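Hultum under-sink pullout, six months in

I went back and forth on this thing for so long that the price changed twice while it was in my cart. The cabinet under our kitchen sink was a cave. Sponges went in and never came back, and I once bought dish soap three times in one month (all of it still back there, of course). So in August I finally ordered the Hultum two-tier pullout from Cedgate and gave up a whole evening to put it in.

The good stuff first! It slides beautifully. I had a Lakix one in our old apartment and that thing shrieked every time you touched it, plus the top tray tipped forward if you put anything heavier than a scrub brush on it. The Hultum glides out all the way, stops with a soft little bump, and stays level even with the big jug of vinegar on top.

The instructions are rough. There's one sheet, tiny drawings, and step 2 shows a bracket facing the opposite way from how it has to go. I put it in wrong, took it out, said some words, put it in again. Give yourself over an hour and bring a headlamp, and check where your drain pipe comes down before you order, I mean really get in there with a tape measure. Mine cleared by a finger's width.

The bottom tray is my one real complaint. It's wire, and skinny bottles fall over the second you pull the handle. I ended up dropping a solid bin in there and letting everything lie down, and it's been fine since.

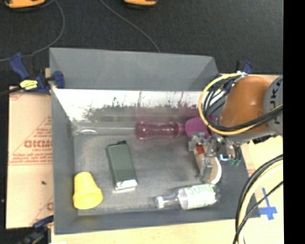
Does it hold up to leaks and drips?

Mostly, though I'd wipe it down. A little rust showed up on one back corner after our faucet dripped for a week, and it hasn't spread.

I also looked at the Assefa version, the one with the door rack, but it wanted screws in the cabinet door and we rent. If you own your place you might like it better. For us the Hultum gets four stars, and I'd buy it again for the bathroom if they made a narrower one.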